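The showrunner of "Vallis" would like people to stop asking whether the show is coming back. It is, she said by phone in July, and the delay had less to do with the fire on set than most reports claimed.

"The fire was in a storage trailer," she said. "We lost costumes. We were shooting again in three days."

What held up the second season was a dispute with Zoka, the streaming service that picked up the drama after its first network dropped it. Zoka wanted eight episodes. She had written ten. Her production company, Berkine, took the matter to arbitration and settled before a hearing.

"We're making eight," she said. "Two of them are long."

She is 43 and started as a script reader at 36, after a career in court reporting. She still reads submissions herself, on paper, most mornings before six.
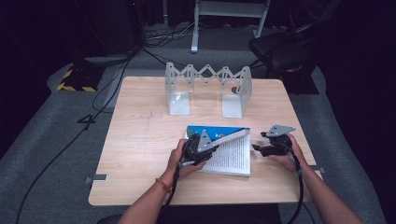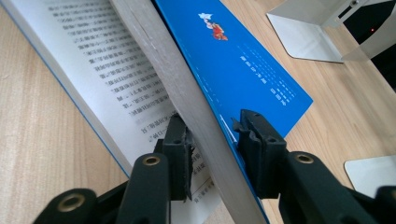
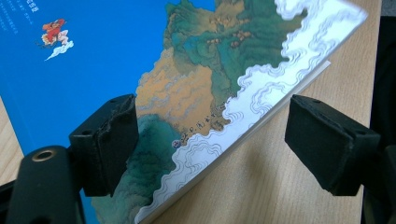 An open book on a light wooden tabletop.

Asked about the cast, she confirmed that the actor who plays Sheriff Edwards will return. Gossip sites had reported that he walked out over money.

"He asked for a raise and he got one," she said. "That was one phone call. I read that he threw a chair. There was no chair."

She would not discuss the neighbor who sued the production over noise from night shoots, except to say that the case is still open and that filming now ends at 10 p.m.

The new season picks up a few hours after the finale, with Edwards in the hospital and his deputy running the department. She said viewers who wrote in about the missing patrol car will get an answer in the second episode.

"It's a short answer," she said. "I hope they weren't expecting a whole hour on it."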